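클루크데일, 손으로 쥐고 쓰는 그리퍼 키트 대여 서비스 시작
작업 시연 데이터 수집용… 교체형 패드와 점검 서비스 포함
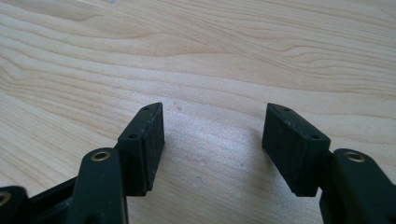

로봇 학습용 데이터 수집 장비를 공급하는 클루크데일(Clukdale)이 8월 28일 화요일 핸드헬드 그리퍼 키트의 월 단위 대여 서비스를 시작했다. 지금까지는 구매만 가능했으나 단기 과제를 수행하는 연구실과 소규모 업체의 문의가 이어지면서 대여 상품을 따로 마련했다고 회사 측은 밝혔다.

키트는 사람이 손에 쥐고 두 손가락을 여닫으며 물건을 집거나 옮기는 동작을 기록하는 장비다. 로봇 팔을 설치하지 않은 장소에서도 작업 시연을 모을 수 있어 가정집 주방이나 매장, 창고처럼 장비 반입이 까다로운 곳에서 주로 쓰인다. 기본 구성은 그리퍼 본체와 카메라 거치대, 충전기, 교체용 패드 한 벌, 운반 가방이다. 카메라는 포함되지 않으며 이용자가 따로 준비하거나 추가 요금을 내고 함께 빌릴 수 있다.

대여 요금은 한 대에 월 373달러이며 최소 이용 기간은 한 달이다. 보증금 300달러는 반납 후 검수가 끝나면 돌려준다. 두 대를 한 조로 쓰는 양손 작업용 구성도 같은 날부터 신청을 받는다. 양손 구성의 요금은 사용 기간에 따라 별도 견적으로 안내한다.

이번 상품에는 정기 점검이 포함됐다. 그리퍼를 2,000시간 사용하면 연결부의 유격과 손가락 정렬 상태를 확인하고 마모된 부품을 교체해 준다. 점검 기간에는 대체 장비를 보내며 왕복 배송비는 회사가 부담한다. 다만 낙하나 침수로 파손된 경우에는 수리비가 청구된다.

패드는 소모품으로 분류된다. 물건과 직접 닿는 면에 먼지나 보풀이 쌓이면 접촉 상태가 달라질 수 있어 회사는 하루 작업을 마친 뒤 점착 롤러로 표면을 닦도록 권하고 있다. 가장자리가 들뜨거나 해진 패드는 나사를 풀어 블록째 바꾸면 된다. 추가 패드는 한 벌에 22달러다.

클루크데일의 제품 담당 주오란 펑(Zhuoran Peng)은 “과제 초반에는 장비를 몇 대나 써야 할지 정하기 어렵다는 의견이 많았다”며 “한 달 단위로 대수를 늘리거나 줄일 수 있게 한 것이 이번 상품의 핵심”이라고 말했다. 그는 손가락 길이를 조절할 수 있는 부품도 개발하고 있지만 출시 시기는 정해지지 않았다고 덧붙였다.

기록한 데이터의 정리는 협력사 트렐트비(Treltby)의 소프트웨어가 맡는다. 이용자가 영상을 올리면 손가락이 벌어진 정도와 동작 구간을 표시해 주고, 흔들림이 심하거나 손가락이 화면에서 벗어난 구간을 따로 분류한다. 대여 기간에는 추가 비용 없이 쓸 수 있다. 결과 파일은 반납 후에도 내려받을 수 있지만 계정을 유지하려면 별도 계약이 필요하다.

앞서 시범 서비스에 참여한 물류 업체 프로브데일(Provdale)은 소형 포장재 분류 작업에 키트를 사용했다. 이 업체의 현장 담당자는 처음 쓰는 직원도 짧은 연습 뒤 작업에 들어갈 수 있었다고 평가했다. 반면 장시간 사용할 때 손목에 부담이 있고, 광택이 있는 작업대에서는 조명 반사 때문에 촬영 위치를 다시 잡아야 했다는 점을 불편 사항으로 꼽았다. 클루크데일은 이 의견을 반영해 사용 설명서에 조명 배치와 휴식 간격에 관한 항목을 추가했다.

신청은 클루크데일 홈페이지에서 할 수 있다. 사용 장소와 예상 작업 시간을 적어 내면 담당자가 확인한 뒤 발송 일정을 안내한다. 기존 구매 고객도 점검 서비스만 따로 신청할 수 있으며, 이 경우 비용은 장비 상태에 따라 달라진다.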